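Ticket 703
Queue: Facilities, Lorkgate building
Subject: Litter on floor of mural room, air purifier running at high fan speed
Opened: 17 November 2021
Priority: Low
Status: Open, monitoring

Reported problem
Litter is being left on the floor of the mural room between bookings. Separate complaint from the same user: the air purifier goes to its highest fan speed during meetings and has to be turned down at the panel. Both were logged on one ticket as they concern the same room.

Environment
Room 3, ground floor. Wood-look floor. Landscape mural on the back wall, white pleated curtains, TV on a rolling stand. Purifier is on casters and stands by the shelf unit. The room is on the Bako cleaning contract, evening round only. Bookings go through Skornari.

Log entry 1
Checked purifier. Power cable runs along the floor from the low outlet under the mural. Plug seated, outlet tested good. Filter indicator normal. Reset the fan to auto and left it. Also noted two paper cups with lids on the shelf behind the unit. Plastic bottle and small red-and-white item to go in the trash.

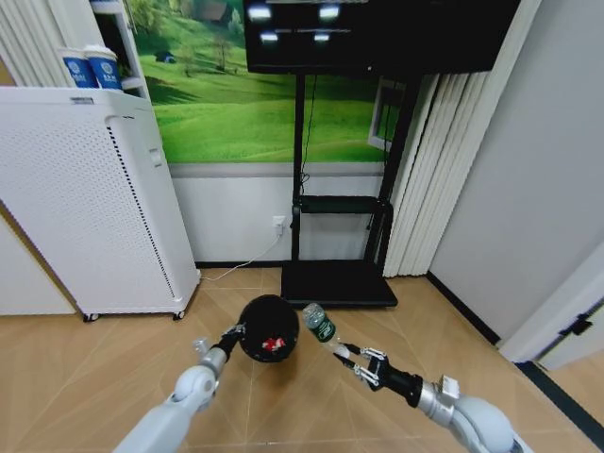 Kulsoom Kakakhel: Please don't close this on the purifier alone. The fan setting is a nuisance, but the litter is the reason I wrote in. The trash can in there is tiny and it moves from one side of the room to the other, so people put things down wherever they were sitting. I had the same trouble in October and the ticket was closed after one cleaning. Can the can have a fixed place?

Log entry 2
October ticket found, number 531. Closed as "cleaned." No cause recorded. Linked to this one.

Log entry 3
Reviewed the position of the trash can. There is open floor between it and the TV stand, and that is where the litter was lying. The can is short, with an open top and no lid. Capacity is not the fault for items this size. Distance from the seats may be. The TV stand is rolled out for most meetings and the can gets pushed aside to make way for it.
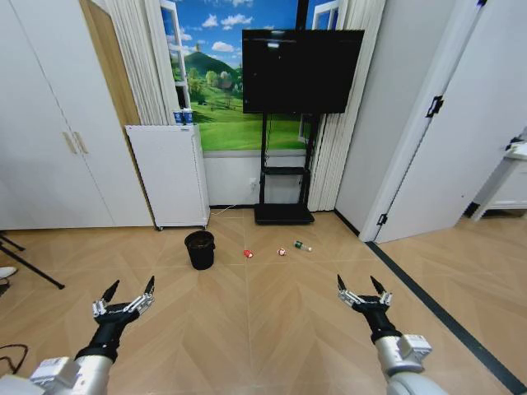 Black trash can, with two crumpled items and a green-label bottle on the floor to its right.

Log entry 4
Actions:
Floor position for the can to be marked with tape, 80 cm out from the wall, clear of the path of the TV stand.
Second can requested from Cusora, same size or larger. Awaiting quote.
Bako asked to check the shelf as well as the floor on the evening round. Shelf is not on their current sheet.
Skornari booking confirmation to carry a line asking users to clear cups and bottles before leaving.

Log entry 5
Purifier rechecked on auto. No fault found. Fan speed increases when the door to the corridor is held open, then drops after it closes. Unit left in service. Requester advised to keep the door shut and to use the panel only if the noise persists.

Log entry 6
Tape is down. Quote for second can not received. Ticket stays open until the can is delivered. Do not merge with 531.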